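Dishwasher loading tips, borrowed from the robot people

Quick one this week, kitchen tips with a bit of science in them. There's a research writeup doing the rounds from a small lab called Dorninine. They taught a robot to load and unload an ordinary home dishwasher and wrote up what worked and what didn't. Most of it is math. The useful parts for the rest of us are below, in the order I scribbled them down.

What they did, short version

Same kitchen, same counter, same machine. A person steers the robot through the job over and over, the robot records what it sees and how the arms move, then a program learns from the recordings. 3890 recordings in the end. Then they let it try alone, 200 tries for each way of setting up the rack, and counted what ended up where it should.

Main result: how the kitchen was set up mattered more than how many recordings they had. Going from half the recordings to all of them helped a little. Changing the setup helped a lot. That's the bit I've been stealing from.

Rack all the way out

Pull the lower rack out fully before you pick up a single dish. Half out was the worst setup they tested. The robot kept clipping the upper rack with the rim of the plate. So do I. So does everyone in my house. All the way, till it stops.

Plates first, middle first

They tried a few loading orders. Best one was a plate in the middle of the rack, then work outward. Starting at the edges meant reaching over things later. With two hands and a bit of sense you can get away with edges first, but try it the other way for a week. Faster. Fewer chips too, in my kitchen anyway.

Cups at the back, near the corners

Light cups tip. The robot's cups tipped constantly in the open part of the rack, much less when they were tucked between tines. If you have plastic tumblers, the thin kind, put them up top where your manual allows it, or wedge them so there's a tine on both sides. Don't count on a heavy plate to hold one up.

Stage the dishes in one spot

Good one. In the early runs dirty dishes were all over the counter and the robot spent most of its time looking. Then they moved everything into one spot by the sink and the time per dish dropped. No new training, just moved the dishes. A drying rack set down in the sink basin works great for this. Scraped stuff goes in, drips go down the drain, counter stays clear. I use an old Gusstead one with a leg missing. Fits fine.

Stand where you can reach both

Sink and rack without walking. They marked a place for the robot, 7 inches closer to the dishwasher than they'd first had it, and misses went down. For people: feet beside the open door, not in front of it. You turn at the waist less. My back noticed by Thursday.

One hand holds, one hand places

The method section calls it something longer. Basically one arm stays low and out of the way while the other does the placing. When both arms went in at once they got in each others way. Same with kids helping, one loads and the other hands over.

Slow down for the last inch

Fast move to the rack, then slow, then let go. They compared that against one steady speed and the slow finish won with plates by a mile. Cups not so much. If your plates have chips on the bottom edge, this is probaly why.

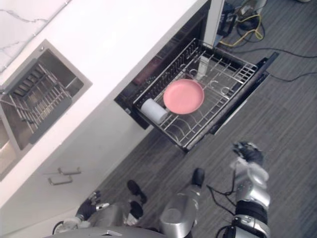
Robot at the open dishwasher, pink plate in the lower rack. Sink and drying rack on the left.

Mind the floor

An open door is a trip hazard, everybody knows it, everybody's shin knows it. Keep bags, cords and pet bowls off the side you stand on. The writeup lists 4 runs thrown out over a snagged cable. Cheap fix at home: get the stand mixer cord off the edge of the counter too.

What didn't carry over

Color of dishes. They got a small bump from using bright plates that stood out against the wire. Nice for a camera, no use to me, I can see my plates.

Also skipped their section on silverware. They didn't really solve it. Forks landed any which way. My rule stays the same, handles down for forks and spoons, knives point down always, nothing nested.

And glass. Hardly any in the tests, so nothing to report. Stemware I still do by hand.

Try it as a test

If you want to do this like the lab did, change ONE thing a week. Rack position one week, loading order the next. Write on the fridge how many things came out dirty. I did mine through November on the back of a Malý calendar page and the drying rack trick was the clear winner, rack all the way out came second. Changing detergent at the same time ruins it, you won't know which one helped. I did that the first week. Had to start over.

Few leftovers

Scrape, don't rinse, unless it's egg.
Clean the filter before you start testing or the numbers mean nothing.
Spin the spray arm by hand once the rack's loaded. If it hits something, move the something.
Tines bent? Bend back gently with a cloth over the pliers. Valach sells little vinyl caps for the rusty tips, a bag lasts ages.
Unload the bottom rack first so the top doesnt drip on it.

Next time: getting burnt milk off a pan, with no robots.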